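Folding a box from a flat blank with two arms: one policy or split it by fold?

robot learning > bimanual > methods
asked by Efua Nartey, 15 May 2019

I'm trying to reproduce the box folding result from the Grenach group and I'm stuck on a part of the method their write-up passes over quickly. I'd be grateful to hear from anyone who has done something similar.

The setup is two arms on one rail, facing in towards each other, with a flat cardboard blank on the floor between them. There's a fixed view of the whole workspace and a small camera at the wrist. The task is to go from the flat blank to a standing box with the tabs in their slots. We have 59 demonstrations, all done by teleoperation by the same person.

I've trained a single policy on all the demonstrations, camera images in, joint targets for both arms out. Over 40 trials it got the first fold up in most of them and finished the box in 12. The failures nearly all come at the same point. One gripper has a panel raised and the other has to come in and push a tab into its slot, and it stops short or goes in beside the slot and bends the tab over.

My first suspicion is the wrist view. When the arm moves fast the picture is very smeared, and I don't know how much the policy can get from frames like this one. 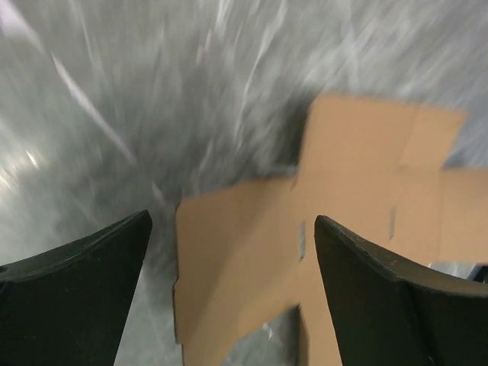 Wrist view during a fast move, blank between the fingers.

You can still find the slots in it if you know where to look, but the edges are soft. The Grenach write-up says they "filtered low quality frames" and gives no threshold. The workspace view stays much steadier:
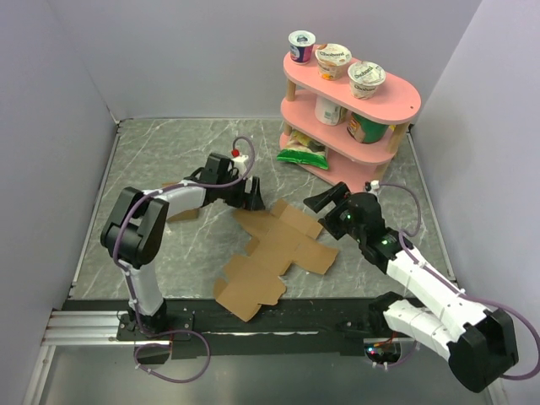
Workspace view. Both arms over the flat blank, shelf at the back right.

So, two things I want to know. Should I drop the blurred wrist frames from training? And is it better to keep one policy for the whole task or cut the demonstrations at each fold and train a separate one for each stage? The Grenach paper uses one policy, but they had 2000 demonstrations and I am not going to get anywhere near that.

Edit: someone asked by message whether the shelf and the cups are part of the task. They aren't. They stay where they are in all the demonstrations.

Costel Toma

I worked on a similar task with mailer boxes on the Rewi arms, so take this as one person's experience.

Don't drop the blurred frames. We tried it. The trouble is that the policy will meet the same blur when it runs, and if it has never been trained on it, it does odd things in the middle of a move. In our case it slowed down, the picture cleared, it sped up again, and so on, which gave a jerky motion that knocked the blank out of place. What helped was shortening the exposure and putting in more light. If you can't change the camera on the data you already have, leave the frames in and let the policy lean on the fixed view while it is moving.

The frames that matter for your failure are the slow ones just before the tab goes in. Go through your demonstrations and see whether the slot can be seen in the wrist view at that moment. In ours it was often behind a finger. We had 59 good-looking demonstrations of our own at one stage (same number as you, oddly) and the slot was hidden at the point of contact in more than half of them. The operator was working from the fixed view and from memory, and the policy can't copy that from the wrist picture.

This is the sort of view I would want more of: 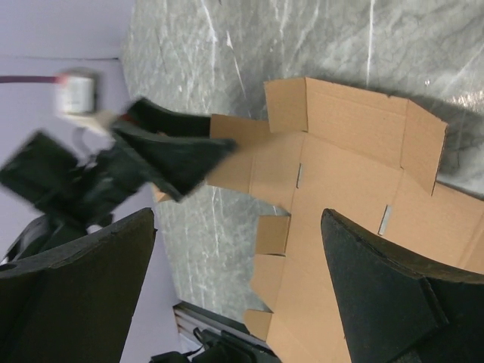

Wrist view with the top flaps raised, a slot near the right finger and the other gripper at the left.

The blank is sharp, two slots are showing, and the second gripper is in view, so the policy has something to judge distance by. If your operator can pause for a moment in a position like that before pushing, the new demonstrations will be worth more than the old ones.

On splitting: with as little data as you have I would cut it in two and no further. One policy up to the panel being raised and held, and a second from there to the tab going in. We cut ours at every fold, five pieces, and the joins became the problem. Each piece began from a slightly different pose than it had seen in training and the errors added up. With two pieces there is only one join to look after. Record some extra starts for the second piece with the panel at different angles.

Also check that your two arms are logged on the same clock. Ours were not, and we lost most of February to it.

etstead_bench

One policy. Splitting is a hack and you end up writing rules for when to switch. Just collect more.

prorkus_user

Agree with Costel on keeping the blur. I'd add that cardboard changes as you reuse it. After a few goes the creases go soft and the panel stops springing back, so a blank on its tenth fold needs a different push from a new one. If you recorded everything with two or three blanks and then test with fresh ones, some of your failures could be that. Write the number of uses on the underside in pencil and compare the results.

I don't have a view on how many stages to use. We only ever did the lids.

Efua Nartey

Thanks all. I checked the point of contact in the first 12 demonstrations and the slot is behind the finger in seven of them, so I'm going to re-record the insertion with a pause and try the two-piece split. The blanks are all well used as well. I'll post the numbers under this when I have them.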